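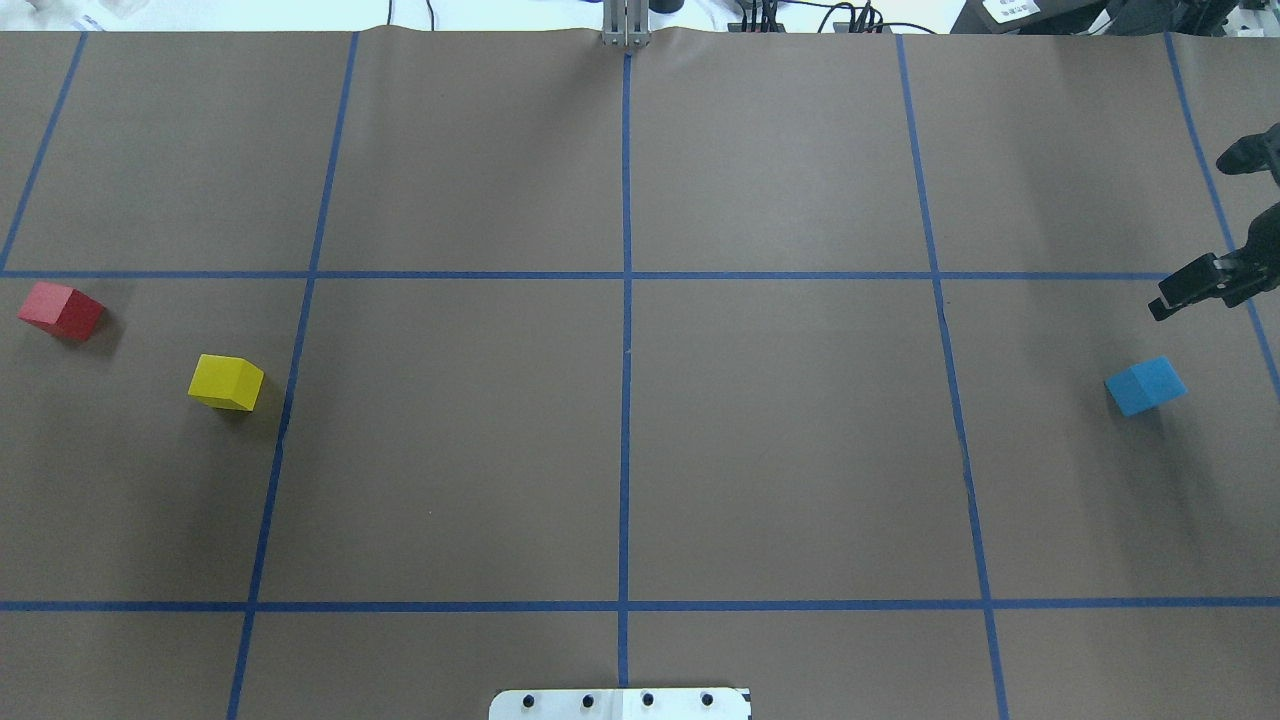 El rodaje de «Brarkinska», segundo largometraje de Mahtab Moradi como directora de fotografía, empieza en enero en los estudios Lauritsen, con producción de Grorkov. Es un drama de corte ambientado en el siglo XVIII, en una residencia de invierno de la que apenas se sale, y casi todo el metraje transcurre en interiores iluminados con velas. Moradi lleva meses trabajando sobre planta. Su método parte de una retícula de referencia, y para entenderla basta pensar en un papel marrón extendido sobre una superficie de trabajo y dividido en casillas con cinta azul: una línea central recta y, a los lados, otras que se abren hacia el observador por efecto del punto de vista. «La retícula es una herramienta de conversación», explica. «El director dice dónde quiere a la actriz al final de la frase, y yo respondo con una casilla y una óptica. Si hablamos de "un poco más a la izquierda", cada departamento entiende una distancia diferente».

La conversación tiene lugar en la oficina de preproducción, entre carpetas de localizaciones descartadas. La primera pregunta es por qué se renunció a rodar en un palacio real. Moradi contesta que se visitaron varios y que el problema fue siempre el mismo: las restricciones sobre llama viva y la imposibilidad de colgar nada de los techos. «En un edificio protegido la luz entra desde fuera o desde el suelo. Para una película diurna es asumible. En la nuestra hay cenas, vigilias y una partida de cartas que ocupa casi 40 páginas de guion, repartidas en distintas noches. Necesitaba techo practicable y paredes que se pudieran retirar».

El decorado principal consta de cuatro salas comunicadas en enfilada, según el modelo habitual de los apartamentos de aparato de la época. La decisión condiciona todo lo demás. Con las puertas abiertas, el eje longitudinal queda a la vista y cualquier fuente colocada en la última sala se lee desde la primera. Moradi ha pedido que los vanos tengan una altura ligeramente inferior a la documentada. «El departamento de arte protestó, con razón. Pero a la altura correcta, en formato panorámico, el dintel desaparece del cuadro y las salas se funden en un solo espacio. Bajándolo un poco, cada puerta corta la imagen y el ojo vuelve a contar habitaciones».

Respecto a las velas, la producción ha optado por un sistema mixto. En primer término arden velas de cera con mecha doble, que dan más llama y se consumen antes. En segundo término y en las lámparas de techo se emplean bombillas de filamento regulables, con una curva de parpadeo programada a partir de grabaciones de llama real. La directora de fotografía se muestra poco partidaria de confiarlo todo a la sensibilidad de la cámara. «Hoy se puede rodar con una vela. El sensor lo admite. Lo que sucede es que la vela queda blanca, la cara queda correcta y el terciopelo queda negro, sin textura. El vestuario de esta película son meses de taller y no pienso entregarlo como una mancha».

Las pruebas de tejido ocuparon una parte considerable de la preparación. Se fotografiaron muestras de seda, lana y terciopelo bajo tres temperaturas de color y a distintos niveles de exposición. De ahí salió una tabla que el taller de vestuario utiliza para decidir tintes. Los verdes fueron los más problemáticos: a la luz cálida de la llama viran hacia el pardo y se confunden con la boiserie. El vestido de la protagonista en la escena de la abdicación se tiñó de nuevo dos veces. «El tono que se ve a la luz del día en el taller resulta bastante desagradable», reconoce. «Bajo la llama es el verde que pide el guion». 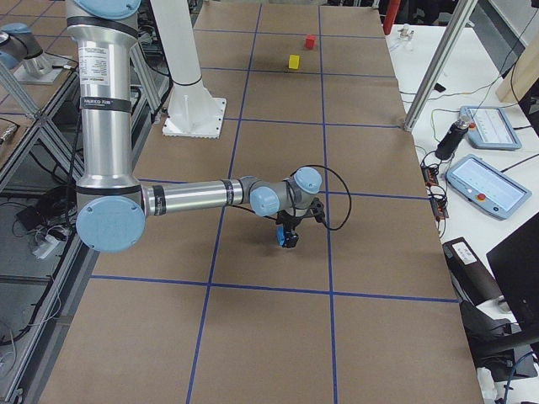 La profundidad es el segundo asunto al que vuelve una y otra vez. «Brarkinska» se rueda con ópticas esféricas de focal media, sin grandes angulares, y el suelo tiene un papel que en otras producciones se reserva al fondo. Moradi ha hecho pintar un entarimado de listones anchos cuyas juntas corren paralelas al eje de la enfilada. El principio se aprecia en cualquier superficie larga y cuadriculada, aunque sea una mesa cubierta de papel kraft con tiras de cinta azul a lo largo y a lo ancho: las líneas convergen hacia el extremo lejano y el papel se estrecha con la distancia. «El espectador no mide, pero compara», dice. «Si la junta del suelo pasa por debajo del personaje y sigue hasta la última puerta, la sala parece más larga de lo que es. El decorado mide lo que mide, y el plató también».

Preguntada por el riesgo de que el recurso se vuelva mecánico, admite que lo hay y que por ese motivo se han limitado las composiciones frontales. El guion técnico contempla 20 planos sobre el eje exacto de la enfilada en toda la película. El resto se toma en diagonal o con la cámara desplazada hacia una de las paredes. Los planos axiales coinciden con las apariciones públicas de la reina regente; en las escenas privadas la cámara abandona el centro y baja a la altura de los ojos de quien está sentado. «Es una regla simple y la hemos incumplido en una ocasión, en la escena del médico. No voy a contar por qué».

El movimiento de cámara se reduce a travellings lentos sobre vía. No habrá estabilizador corporal. La razón es en parte acústica, dado que el entarimado cruje y el sonido directo quiere conservar ese crujido solo bajo los pies de los actores. También pesa la repetibilidad. En varias escenas hay que superponer tomas con distinto número de velas encendidas, para obtener el apagado progresivo de la sala sin interrumpir la interpretación, y cada pasada debe coincidir con la anterior en trayectoria y velocidad.

El procedimiento se ensayó en «Prindness», su primer largometraje, con resultados que ella misma califica de irregulares. Aquella película, de presupuesto menor, situaba la acción en una casa de postas y concentraba el apagado de luces en la última secuencia. «Teníamos la vía mal nivelada. En la copia de proyección se percibe un salto lateral mínimo cuando se apaga el candelabro de la derecha. Lo he visto muchas veces y lo sigo viendo». Para el nuevo proyecto se ha previsto una jornada completa de nivelación antes de montar cada tramo, partida que Grorkov aceptó tras revisar el material de su trabajo anterior.
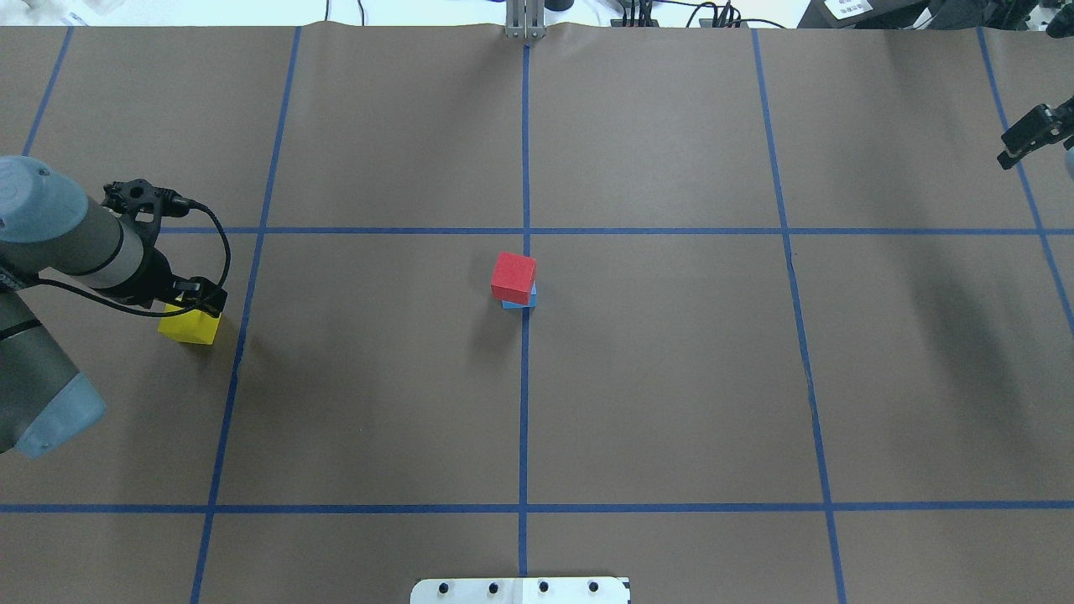
La coordinación con el equipo de dirección se resuelve en reuniones semanales de planta. A cada escena le corresponde una hoja con las posiciones inicial y final de los intérpretes, la altura de cámara, la focal y el estado de las fuentes. Las hojas se numeran por sala y no por orden de guion, lo que al principio causó confusiones con el departamento de producción. Moradi defiende el sistema: el plan de rodaje agrupa las escenas por sala, y el equipo eléctrico necesita saber qué aparatos permanecen colgados de un día para otro. Los cambios de última hora se anotan a lápiz y se pasan a limpio esa misma noche.

En cuanto al etalonaje, la intención es llegar a posproducción con la imagen prácticamente cerrada. Se ha preparado una única tabla de conversión para todo el rodaje, de contraste moderado y con los rojos contenidos, para que las pieles no se saturen junto a la llama. Los monitores de plató mostrarán esa misma tabla. «Prefiero que el director, la maquilladora y la figurinista vean lo mismo que yo. Cuando cada monitor enseña una cosa, se acaba maquillando para el monitor».

El maquillaje, de hecho, ha requerido un acuerdo particular. El albayalde de la época se reproduce con una base mate sin blanco puro, ya que el blanco puro refleja la llama y aplana los pómulos. Los miembros de la corte llevarán tres grados de palidez según su rango, diferencia que a la luz de trabajo resulta casi imperceptible y que, según las pruebas, se distingue con claridad en la penumbra.

Queda por cerrar la secuencia del deshielo, única exterior de importancia. Depende de la meteorología y de un permiso pendiente sobre el tramo de río elegido. Existe una alternativa en plató, con fondo pintado, que Moradi considera aceptable para los planos cortos e insuficiente para el general. Si el permiso no llega, propone suprimir el general y resolver la salida de la comitiva desde el interior, a través de las ventanas de la tercera sala. El director todavía no ha respondido a esa propuesta.

Imprimir | Enviar por correo electrónico

Archivado en: Cine > Entrevistas > Cine de época

Entradas relacionadas
- «Brarkinska» completa su reparto antes del rodaje
- Dentro de los estudios Lauritsen: cómo se levanta una enfilada
- Crítica de «Prindness»
- Tintes y tejidos bajo luz de vela: notas de un taller de vestuario
- Grorkov presenta su calendario de producciones históricas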